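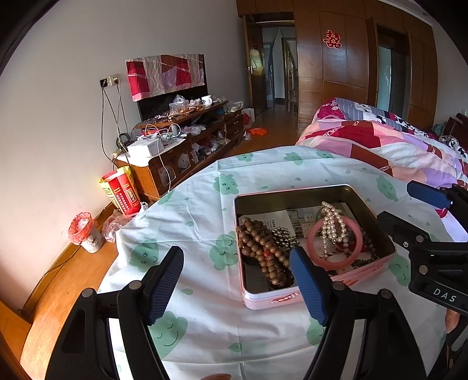
Home Guides Parts Support Contact

Peltidico Hand-Held Gripper Kit
Section 2: Planning and Budgeting Before You Order

Read this section before you fill in the order form. It covers how many kits to buy, what to buy with them, and what to set aside for wear parts and for the people using the kits. Assembly starts in Section 3.

Work through the steps in order. The answers from 2.1 feed into the quantities in 2.3 and 2.4.

2.1 List the work

1. Write down the tasks you want recorded, one per line. Use plain verbs: lift the bracelet out of the tin, put the mug on the shelf, close the drawer.

2. Next to each task, write where it will be done. Homes, offices and workshops call for different amounts of set-up time. A furnished bedroom with a full cabinet along one wall and a bed on the other side leaves a narrow place to stand, and the operator has to be able to turn without catching an elbow or a cable.

3. Mark each task as small, medium or large by the size of the object.

Small: beads, rings, coins, single keys, thin bracelets.
Medium: cups, boxes, bangles, folded cloth.
Large: anything wider than the open fingers.

4. Cross out the large tasks. The kit does not handle them and no accessory in the price list changes that.

5. Mark any task that reaches inside a container. A finger that has to go down past a box wall works at a steeper angle, and the pad rubs on the rim. These tasks use up pads faster. You will need the count in 2.4.

Note: Loose strands (necklaces, prayer beads, cords) should be listed as their own group. They slide and tangle and take more attempts per usable recording than solid objects. Do not plan them at the same rate.

2.2 Check the sites

1. Visit each site, or ask the resident or manager for a floor sketch.

2. Find the work surface. A table at waist height is best. A patterned tablecloth is fine provided it is fixed or heavy enough to stay put when the fingers press down.

3. Find the outlets. Charging is done at the site between sessions. Where the nearest outlet already feeds a television or other equipment, add a power strip to your order. Do not unplug anything that belongs to the household.

4. Look at the light. A window behind the work surface makes the recording uneven through the day. Budget one clamp lamp per site, or plan to work with the curtain drawn.

5. Write down what must not appear in a recording: letters, family photographs, screens that are switched on. Agree on this with the resident before the first session and keep the signed sheet with the order papers.

Caution: Do not use pearls, antiques or anything of sentimental value as practice objects without written permission. The pads are soft but the metal pivots behind them are not. Buy costume pieces for training. They belong in the budget under consumables.

2.3 Decide how many kits

1. Count the sites that will run at the same time. This is your base number.

2. Add one spare for every four kits, rounding up. A single-site project still needs one spare.

3. If two operators share a site in shifts, one kit is enough. Two operators working at once need two kits and two tables.

4. Do not count the spare as a working kit in your schedule. Projects that do this tend to lose a week the first time a bracket is dropped.

Worked plan: the Clultville project

The Clultville team planned 13 homes, with no more than three running at once. Beril Tokgöz, who did the purchasing, ordered three working kits and one spare. Her first draft had one kit for each home, on the idea that each would stay in place until that home was finished. Moving the kits in padded cases cost far less, and the three operators preferred keeping the kit they were used to.

Her task list had 159 lines after the large objects were crossed out. Of these, 62 reached inside a container - tins, drawers, bags and one sewing basket. She used that second figure for the pad order.

2.4 Wear parts and consumables

1. Finger pads. Order one set per kit as a minimum. Add one set per kit if more than a third of your task lines are container tasks. In the Clultville plan, 62 out of 159 is more than a third, so each kit got two sets.

2. Pivot pins. Order one bag per project. The pins seldom fail, but they do get lost when the fingers are taken apart for cleaning.

3. Mounting bracket. The bracket is sold singly. The spare kit includes one, so a small project does not need extra.

4. Wipes and lint roller. Buy locally. Lint from quilts and blankets sticks to the pads and should be cleaned off at the end of each session.

5. Practice objects. Allow for one box per operator. A useful box holds a few strands of beads, a rigid bangle, a cup and some small loose metal pieces. A biscuit or candy tin makes a good container because the walls stay upright when bumped.

Note: Pads from the Seol series do not fit this kit. The slot is narrower. If you already own Seol pads, do not trim them to fit.

2.5 People and time

Operator hours are usually the largest line in the budget, and the one most often set too low. Fill it in last, when the task list is fixed.

1. Allow one full day of training per operator before any recording is counted.

2. Allow half an hour at the start of each session for clearing the table, setting the light and checking the view, and the same at the end for putting everything back where it was.

3. Plan short blocks with breaks. The kit is held in one hand for the whole recording and the wrist gets tired before the operator notices. Keep fingertips behind the pivots at all times.

4. Add a separate line for thanking households. Some projects pay by the session, others give a gift at the end. Settle it early and treat every home the same.

5. Add review time. Someone has to watch the recordings and reject the bad ones. The Clultville team budgeted 227 operator hours and left review out completely. It was added in December from the travel line, and two homes had to be moved to the next budget.

2.6 If you plan to add an arm later

Many buyers record by hand first and purchase a robot arm once the recordings are in. If this is your plan:

1. Check that the arm you have in mind accepts the same finger assembly. The Simon adapter plate covers the common flange sizes and is listed under Accessories.

2. Keep one set of pads unopened for the arm. Worn pads grip differently from new ones.

3. Do not buy the arm in the same order. Prices and models change, and your task list will be shorter and better after the first month of recording.

2.7 Before you send the order

Check that you have:

- the task list, with large objects crossed out and container tasks marked
- a site sheet for each location, signed
- the number of working kits, and the spares on a separate line
- pad sets, pins and padded cases
- lamps and power strips
- training, session, review and household lines in the labor budget

Send the form and the task list together. Orders without a task list are held until we receive one.

Continue to Section 3: Unpacking and Assembly

Related guides
Cleaning and Replacing Finger Pads
Fitting the Simon Adapter Plate
Site Sheet and Consent Form (blank)
Packing a Kit for Travel
Returns and Repairs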